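Course handout 4: Notes on our visit to the Asmont workshop

In June the group went to the open day at Asmont, where the Mesitel project shows how people teach tasks to robots. The visit lasted 40 minutes. Please read these notes before the lab. 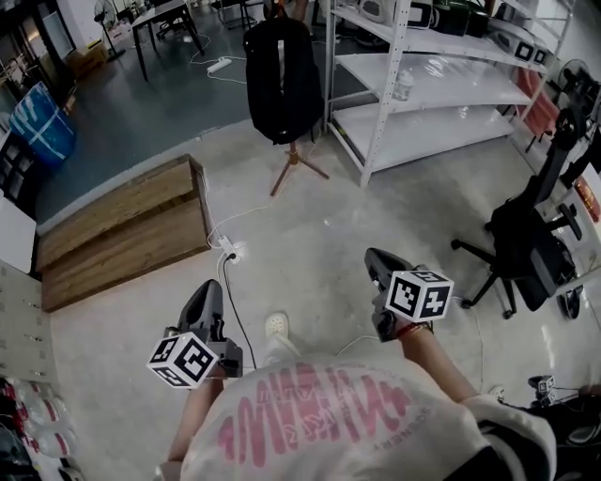
Hand-held grippers let a person record a task without any robot arm in the room. The operator takes one in each hand and does the work at normal speed. Look at the white cubes with black square patterns - each gripper has one, and software can calculate the position of the tool from such patterns. For the lab, remember that a hidden marker gives no position.

The second demonstration was about soft objects. A bag is more difficult than a box, as its shape changes when it is gripped. In our picture the gripper holds a black fabric bag by the coat rack, where a cap hangs on an upper peg. 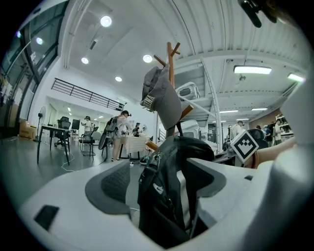

Questions to prepare

1. Why can cloth hide a marker more easily than a rigid object?
2. The guide told us that 48 recordings were made and 46 were kept. What could be wrong with the other two?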